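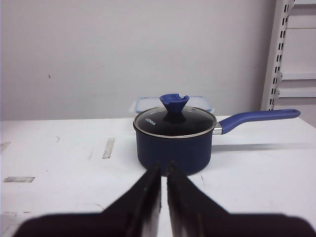

The navy saucepan with its glass lid on, seen from the wrist camera before the first lid lift.

How to Teach a Lid Lift with the Faltis Wrist Kit

Updated 5 June 2026 for kit software 764

The Faltis kit from Fernstead is a two-finger gripper, a small wrist camera and a teaching program that runs on an ordinary laptop. I've had one bolted to my arm since April and I'm still finding excuses to use it! This guide covers my favorite starter job, taking the lid off a saucepan and putting it back on. It's a great first project - the pan is cheap, the motion is short, and you use nearly every screen in the program along the way.

What You Need

The Faltis kit, assembled and bolted on. If you haven't done that part yet, the printed booklet is good and takes an evening.

An arm that can carry it. Mine is a Nalanar bench arm, and the menus named below are the ones you get with the Nalanar driver loaded. The Kazmi driver has the same steps but puts Speed and Force on one page.

A saucepan with a lid that has a proper standing knob. Mine has a KONKA glass lid with a blue silicone knob that flares out at the top, and the gripper loves it. Flat strap handles are harder, so save those for later.

A plain table with room on all sides of the pan. Mine is white and has picked up its share of marks, and the camera copes fine.

Step 1: Set Up the Pan

Put the empty pan in the middle of the arm's reach and turn the handle off to one side. I like it pointing right. What you don't want is the handle aimed at the arm, where the fingers will meet it on the way in.

You can leave other things on the table behind the pan. There's a clear food container with a light blue lid behind mine, and the program has never confused the two lids. Just keep the space between the arm and the pan open.

Step 2: Check the Camera View

Open Live View and jog the arm until the whole lid is in the picture. The fingers will fill a good part of the lower half, and that's how it should be. Both tips need to be visible with a bit of table showing between them. If you only see one finger, the camera bracket has slipped. Loosen the two screws, nudge it back and try again.

Glass lids can look very dark on screen, with small white reflections here and there. Mine does. Go to Camera > Exposure and turn off Auto, then raise the slider until the knob stands out clearly from the glass. Don't chase the reflections, they don't matter for this job. I landed on 692 and haven't touched it since.

Step 3: Mark the Knob

Press Mark Target and drag the circle over the knob. Make it snug. The program wants to know two things next:

Grip height: choose Stem, the narrow part under the flare. The wide top then sits above the fingers and keeps the lid from sliding down out of the grip. This is the bit that makes flared knobs so nice to work with!

Grip direction: choose Any for a round knob. If yours has a notch in the rim, like mine, you can leave the setting on Any as long as you're holding the stem.

Step 4: Teach the Path

Now the fun part. Hold down the button on the side of the wrist and the arm goes loose, so you can walk it through the job by hand. Save a point at each of these spots:

Above the knob, fingers open
Around the stem, fingers open
Around the stem, fingers closed
Straight up, lid clear of the pan
Over the table to the left
Down, lid resting on the table
Fingers open, then up and away

Take the lift slowly and keep it vertical for the first stretch. A metal rim will catch on the pan if you start sliding sideways too early, and you'll hear about it. When you set the lid down, leave it the right way up so the knob is ready for the return trip.

To get the return path, press Mirror Path. It reverses the whole thing for you and saves it as a second job. I was ready to teach it all over again the first time and was so pleased to find that button.

Step 5: Set Speed and Force

Start with Speed on Low. For Force, the scale is in the kit's own units and runs a lot higher than you need for kitchen things. 700 holds my lid without squashing the silicone. Go up in small steps if the lid tilts while it's in the air.

Step 6: Run It

Press Run Once and keep a hand near the stop button. Watch the first lift from the side, where you can see whether the lid comes up level. If it's good, run the return job, then chain the two under Jobs > Loop. My counter stood at 2,164 lifts when I last looked, all on the same finger pads. They're scuffed along the inside faces and still grip well.

Common Problems

The fingers close on the flare instead of the stem. Your second point is too high. Edit that point only and lower it a little.

The lid lands crooked on the return. Somebody bumped the pan. Switch on Find Target Before Each Run and the camera will look for the knob again every time.

"Target lost" appears halfway down. The fingers are covering the knob as they get close. Under Camera, set Hold Last Position to On.

Is the Kit Worth Getting?

If you already own an arm, I think so, yes. The teaching button alone got me doing more in a week than I'd managed with my old setup all winter. My gripes are small - the cable is too short for a tall arm, and the job list can't be sorted by name. Fernstead sells a longer cable separately. Get it with the kit so you don't have to thread the wrist twice.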